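Print this page | E-mail this page
Shares: 18 | Comments: 4

Grukora Garment Care Guide
Section 6: Laying out and folding ribbed knits

This section applies to rib-knit sweaters, scarves and throws stored in Grorkik drawer inserts. For woven cloth, see Section 5.

6.1 Before you start

1. Clear a flat table at least 148 cm long and 84 cm deep. Wipe it down and let it dry.
2. Take off rings and watches. Rib knits snag easily.
3. Check the care label. If it says "dry flat", the piece must be fully dry before folding.

NOTE: A Jetis folding board may be used for pieces up to 104 cm long. Larger pieces are folded by hand.

6.2 Laying out

1. Set the knit on the table in a loose heap. Find two corners on the same side.
2. Lift both corners together and draw the cloth toward you until one edge lies on the table.
3. Smooth with open palms, working along the ribs. Do not pull across them.
4. Leave the piece to rest for some 18 minutes before the first fold.

CAUTION: Do not hang a ribbed knit to get the creases out. The weight of the cloth lengthens the ribs and the piece will no longer match its insert.

6.3 Clearing a twist

Twists form when one end of the piece is moved and the other stays put. They must be opened before folding, or the crease will set in storage. Rib direction is the best guide to where a twist begins. On the white knit below, the fine ribs run in gentle curves over the broad part of the cloth, then crowd together in the gathered length at the right. 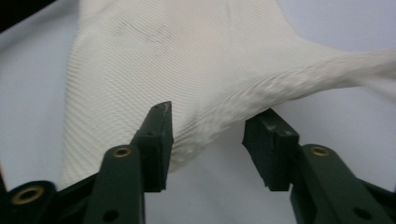
Work on a twist starts from the flat part of the cloth and moves outward. Hold the flat part down with one palm and roll the gathered part back between finger and thumb. On a strand as rope-like as the one at the right, with its many small puckers, open a short length at a time and smooth it before going on. If the ribs still bunch, return to 6.2, step 1.

6.4 Folding

1. Fold the sides in, keeping the ribs parallel to the fold.
2. Fold from the bottom up, in halves or thirds to suit the insert.
3. Place in the insert with the last fold facing up. Add one Azimi cedar block per drawer.

NOTE: Refold stored knits each November, changing the position of the folds.

Last updated: July 28, 2026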